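4. What happens between the songs

I said in the last section that I'd come back to the talking, so this is where I do it. When I started this project I was only after the set lists. I wanted to know which songs a singer carries from a proper venue into somebody's front room, and which ones get left in the van. The talk between songs was a nuisance to me at first (it made the recordings longer and the typing-up slower), and for the earliest gigs I simply skipped over it and marked the gap with a stroke of the pen. I had to go back and do those again, which was a miserable December's work and entirely my own fault.

The material is the same as in section 3. There are the 2,702 set-list entries I took from the Zisumard archive, which covers the circuit between Hustbridge and Zullholm, and there are the 17 gigs I sat through myself with a recorder and a notebook. The archive is good on songs and hopeless on talk. Whoever typed in the entries sometimes put "long story here" or "joke re: ferry" next to a title, and I was delighted every time I found one, but you can't build much on that. So nearly everything in this section rests on my own recordings, and you should read it with that in mind.

4.1 Where the talk goes

At the Szulc, which holds 500 when it is full, the talk sits in the obvious places. There is a hello after the opening song, a thank-you to the support act, a plug for the records on the table by the door, and something warm before the last number. In between, singers mostly talk when they have to retune. I'd go so far as to say the tuning decides it. If the next song is in the same tuning as the one just finished, the applause hardly has time to drop before the next chord, and the crowd seems perfectly happy with that.

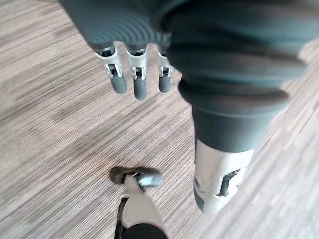
In a front room the whole thing loosens. Singers talk before songs that need no retuning at all. They talk in the middle of songs, too – stopping a verse to explain a place name, then picking it up again as though it were the most natural thing in the world. I heard this in Hustbridge and in Zullholm, from people who had played the Szulc that same week and had not stopped once. The songs were the same, in more or less the same order, and yet the evening ran much longer.

I should be careful about "longer". House gigs have an interval, and the interval is a slippery thing, with cake in it. I have left it out of all the timings. I've also left out the bit before the first song when the singer is standing about chatting with the people who have come, even though I am fairly sure some of that is performance. I could never find a sensible place to start the clock.

4.2 What the talk is for

I had three guesses going in, and I'm a little embarrassed by how tidy they looked on paper. The first was that singers talk more in small rooms to calm their nerves. Plenty of them told me they find a front room far more frightening than a stage. You can see every face, and the lights are on, and if someone looks at their watch you know about it. The nerves theory would give you a lot of talk at the start that tails off as the singer settles. I didn't find that. If anything the talk built up as the night went on, and the longest stories came after the interval.

The second guess was that it fills the silence. A club is never really quiet, what with the bar and the door and the people at the back who came to see their mates, and so a pause on stage is covered for you. Take all that away and a pause becomes very loud indeed. I think there is something in this one. On my recordings the gap between the end of the clapping and the first spoken word is much shorter in the houses, as if the singer were reaching for anything at all to put there.

The third was that the audience asks for it, and I had this down as the least likely of the lot. It has ended up as the one I believe in most. People in front rooms ask questions! Out loud, between songs, without putting a hand up. They want to know who the song is about and whether she ever heard it. They want to know what the tuning is. On one recording a listener asks whether the second verse used to be different, and it did, and the singer goes back and plays the old one.

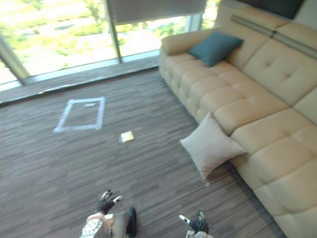
Figure 2. Cream leather sectional with tufted seat cushions and a dark teal throw cushion.

Once you start listening for the questions you notice that singers leave room for them. They finish a song, look up, and wait a beat longer than they need to. On stage at the Szulc the same look goes out over people's heads and no answer is expected. I don't have a good word for that extra beat. In my notes I called it "the open door", which I know is a bit much, and I've tried to keep it out of the rest of the paper.

4.3 Stories that travel and stories that don't

One thing I did not expect was how fixed some of the stories are. I'd assumed the talk in a house was made up on the spot, partly because it sounds that way, with all the ums and the false starts. Then I heard the same singer in two houses and the ums were in the same places. The story about the broken string had the same pause before the same punchline, and the same little laugh at the end as if it had only just come to mind. I felt slightly cheated for a minute or so, and then I was rather impressed.

The stage stories travel into the houses without much trouble. They get longer and pick up side roads, but you can recognise them. Going the other way is harder. A story that did very well in a Zullholm kitchen was tried at the Szulc later in the same run, and it sank. There was nothing wrong with the telling. It leaned on the listeners knowing one another, and on somebody groaning at the right moment, and a club crowd has no reason to groan.

I sent a draft of this part round to some of the people I'd recorded, partly out of politeness and partly in the hope that they would catch my mistakes. They did catch a few, mostly song titles, which I have put right. I also asked whether the talking felt like work. 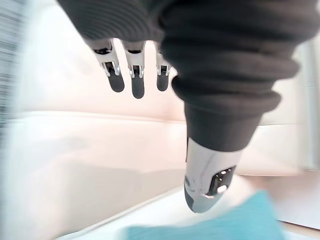

One reply said I had the questions the wrong way round. People only ask in a house, it went, when the singer has already told them something worth asking about, so the first long story of the night is bait, and everyone on the circuit knows it. The same reply pointed out that I had never once recorded a gig where the singer said nothing before the opening song, and that I ought to, as those nights stay quiet to the end.

I've thought about that a good deal. It's a fair hit. All my house recordings do begin with some talk from the singer, so I can't separate the question from the invitation. What I can say is that the amount of opening talk varied a lot, and the number of questions did not follow it in any way I could make out. One very chatty start was met with polite silence right up to the interval. I still think the person has a point, and if I were starting over I would ask a few singers to walk in and simply play.

4.4 A note on the recordings

My recorder sat wherever the host would let me put it, usually on a shelf or the arm of a chair, and the sound is what you'd expect from that. Singers come through well. Questions from the far side of the room often don't, and where I could hear that somebody had spoken but couldn't make out a word I have counted it as a question only if the singer plainly answered it. That will have lost me some.

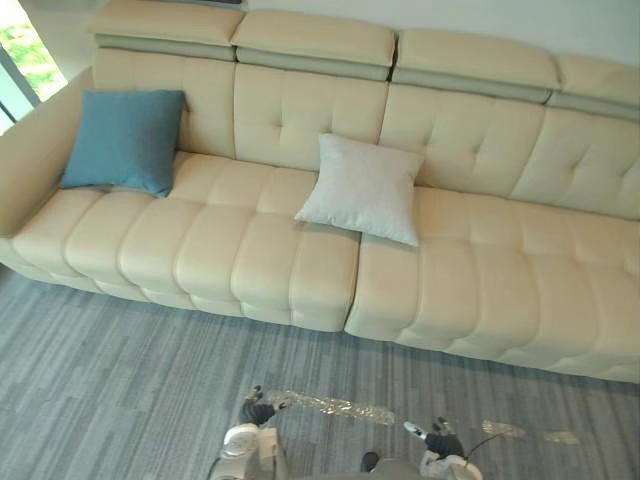

At the Szulc I was given a feed from the desk, which is lovely and clean and has almost no audience in it. So the two sets of recordings differ in just the way that matters here, and I'd be silly to pretend otherwise. I did stand in the crowd with the notebook on those nights, and I noted shouts when I heard them. They were nearly all song requests, plus the name of the town whenever the singer mentioned it. Requests in the houses were rarer, and softer, and tended to be dressed up as questions: do you still play the one with the river in it?

Those dressed-up requests gave me more trouble in the coding than anything else. I first filed them under questions, then moved them to requests, and finally gave them a column of their own, which is how they appear in the tables. If you would rather have them back with the questions, add the two columns together and the pattern in 4.2 gets stronger. Section 5 goes back to the set lists, and to the slow songs in particular.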